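Home Features Roads Materials Archive Subscribe

The colour of the road

Most drivers could not tell you what colour the motorway is. They would say grey and be right often enough. On the Clultby to Stirnlow route the surface has a pinkish cast, and the reason lies in the stone.

A road surface is mostly crushed rock held together by a binder. The binder is dark when new, and for the first months it coats everything. Tyres then wear it off the top of each stone, and the rock begins to show. A granite with a good deal of pink feldspar gives a warm tone; a basalt stays close to black. The stone for this route came from the Wumbei quarry, and Catarina Godinho, a materials engineer with the consultancy Usar, has been following how it weathers.

Her interest is contrast. A white line is seen against whatever lies next to it, and a pale road gives it less to work with than a dark one. The difference is small at noon and larger in flat light, and it grows as the paint picks up rubber and dust. Usar's survey covers 104 kilometres of carriageway, with readings taken at 254 points, each in October and again in spring.

"People ask for brighter paint," Godinho says. "Width does more. If the edge line is broad enough, the eye finds it even when the brightness has dropped."
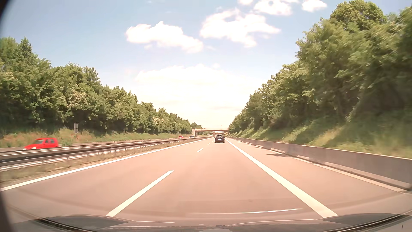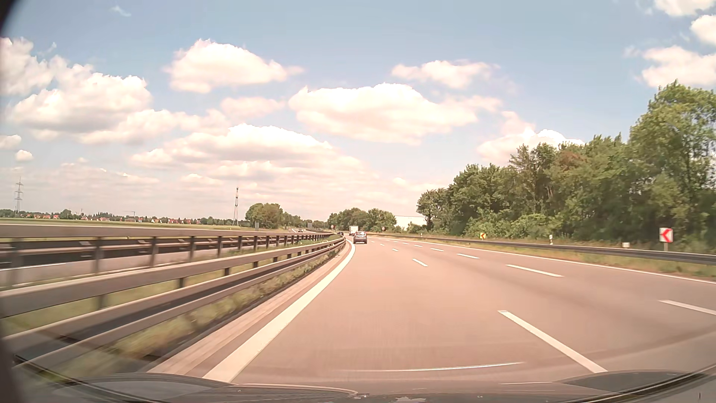
Solid edge lines and broken lane markings on pale, pinkish pavement.

The edge line has a second job, which is to keep wheels off the shoulder. Where the shoulder is paved in the same material as the running lane, colour gives the driver no help and the line has to mark the change by itself. Some authorities add a raised rib to the paint so that a tyre crossing it makes a noise. Ribs hold water less than flat paint does, and they stay visible longer in rain. They also wear at the crown first, and a snowplough will take them off in one winter if the blade is set low.

Broken lines are a different problem. The length of the dash and the length of the gap are fixed by the standard in force, and the ratio between them tells the driver what sort of line it is. At speed the far dashes run together, so it is the near ones that do most of the guiding. A worn dash shortens from its ends. Godinho's team measures the painted length as well as the reflected light, and of the 254 points, 153 met the Usar threshold on both counts at the last reading. Lane lines failed more often than edge lines. They are crossed every time a vehicle changes lane.

Shade complicates the readings. Where trees stand on a bank above the road, dark patches move over the paint through the day, and a line measured in the morning may give another figure by four in the afternoon. The instrument carries its own lamp and a hood to keep out daylight, but damp lingers under trees and algae follows it. The survey treats shaded lengths as a separate class, with 8 of them listed so far.

Repainting is planned by section, worst first. The old line is blasted off where it has built up too thick, and the new one is laid hot with glass beads dropped on while it is soft. Beads that sink too deep return little light, and beads that sit too high are lost to traffic within weeks. The crew checks the depth on a test strip before the machine starts.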